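Sunday, late, should be in bed

Quick one or I'll forget all of it. Feet hurt. Hair smells like the hall closet.

So the big sort finally happened. I've been saying it since the move and the baskets were the last straw, ha. Every basket in this place had turned into a place where things go to be forgotten. Rubber bands, dead pens, the key to the old apartment (have to mail that back, WRITE IT DOWN), half a bag of birdseed. We don't have a bird. Gayan says it came with the apartment. It did not, I remember buying it, I was going to be a person with a feeder.

Up at 7, coffee, no breakfast, mistake. Stripped the white table first. Mail in one heap, everything else on the floor. Wiped it down with the lemon stuff. Did the legs too for some reason.

Then baskets. Emptied the lot out onto a sheet in the living room and just stood there. 16 of them. SIXTEEN. I would have said six. Nazma Paul from downstairs came up to return the cake tin, looked at the sheet and sat right down and started sorting without being asked, bless her. She's ruthless. Holds a thing up, gives you 2 seconds, and if you haven't said yes it's in the bag. Lost a candle holder that way that I sort of liked. Went back for it after she left. It's in my nightstand.

Rule we ended up with: keep what nests, keep what holds bread or mail, everything else goes. Nazma wanted to do it by color. I wanted by size. Did size, then she moved things around by color when I was on the phone with Mom so it's kind of both.

Mom fine by the way. Knee the same. Wants to know if we're coming in April, said yes probably, need to ask Gayan about his days.

The dark brown one with the twisty rim is staying. Wasn't sure, it's big and it eats shelf space, but I do love the weave on it, the way the sides are all open and the bottom is close like a mat. It gets the napkins and place mats. The little honey colored one I got from the Balogh sale is for mail and ONLY mail. Said this out loud to Gayan twice. He put his sunglasses in it within the hour.

Tried the small one in the big one, big one over the small one, side by side, one on the shelf and one on the table. Too long on this. I know. But they have to live somewhere and I'm the one who looks at them every morning. Side by side was too much brown. Stacked looks tidy but then you can't get at the mail, and then the mail goes back on the table, and then we're where we started. Left it open. Will see how the week goes.

Brushed them all out with the old pastry brush, crumbs absolutely everywhere, they get down into the weave and you have to turn the thing over and smack it. Did the smacking on the balcony. Hope nobody was under. Then a damp cloth, barely damp, Nazma says you soak them and they go out of shape. Don't know if it's true for the fake rattan kind but didn't want to find out.

Lunch was toast standing up. Gayan made the lentils around four and I ate like I'd been digging ditches. He did the heavy stuff too, to be fair, took all the bags down, three trips, and hung the hook in the hall that's been in its packet forever. Slightly crooked. Not saying a word.

Donation pile by the door. Called about the pickup, they want 60 dollars to come get it!! For baskets! Will take it over myself in the car, Tuesday maybe, if the trunk is clear, which it isnt, the tent's still in there.

Still to do:
shelf liner
the drawer (THE drawer)
mail the key
tin back to Nazma, no wait, she brought it to ME. bake her something in it then
labels? Gayan says no labels. we'll see

Feeling pretty good about the table though. Nice to have all that white back. I'd forgotten what it was like, it makes the whole room bigger. Sat there with tea and my elbows wide apart just becuase I could. Bet it lasts till Wednesday.

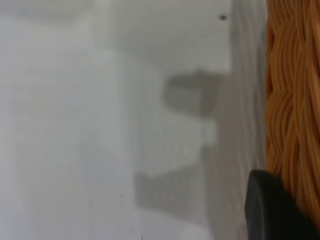
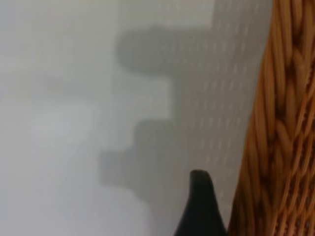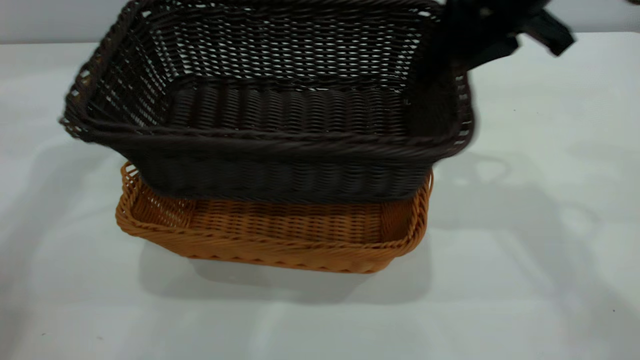
Basket day. Last one is the big brown one over the little honey one, still undecided.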